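Care of the Upper Floor at Stustholm: Sweeping Arrangements

Readers of this blog will recall that I took on the upkeep of the upper floor at Stustholm in July, following the departure of Crescencio Robles to the Grenddale premises. Several have since written to ask how a floor of dark planks is kept in fair order. The present entry sets out the arrangements as they stand.

The floor measures 192 square metres and was last oiled shortly before I took charge. Under the terms agreed with Salehi, it is not to be sanded again until 2031. Grit is therefore the principal concern. A single small stone carried in on a shoe will mark the boards if it is dragged by a chair leg, and marks of that kind cannot be removed between sandings.

Sweeping is carried out twice daily, at 7 in the morning and again after the last users have left. The sweeper begins at the windows and works along the length of the boards, never across them. Dust is gathered into small heaps at intervals and lifted at once. I had formerly permitted one large heap at the door, but too much of it was walked back into the room.

Wet mopping is not permitted. Spilt liquids are to be taken up with a dry cloth and reported to me in writing.

The matter of the dustpan received more correspondence than I had expected. The short pan inherited from Mr Robles was sound, but it required the sweeper to kneel for each heap, and Farzad Ghaffari asked in the autumn that it be replaced. A long-handled pattern was adopted. I considered a heavier steel pan from Prukeo and decided against it, as the front edge was likely to scratch - a moulded plastic scoop is kinder to the boards.

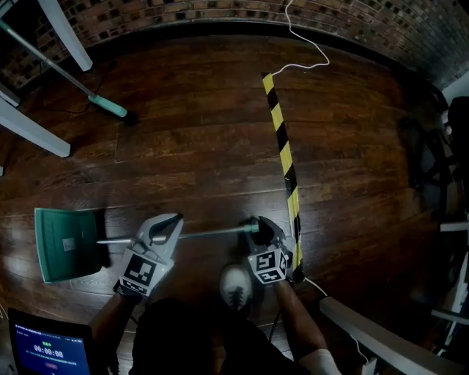 The green long-handled dustpan on the upper floor, beside the striped floor tape.

The pan is to be rinsed weekly and hung by its handle in the tall cupboard. It should not be left standing behind the door, where it has already been knocked over on 2 occasions.

Striped tape on the floor is to be swept along its edges with a soft hand brush. Loose ends should be pressed down and not pulled.

Correspondence on the choice of broom remains open, and I shall report on the trial of the horsehair head when it has been completed.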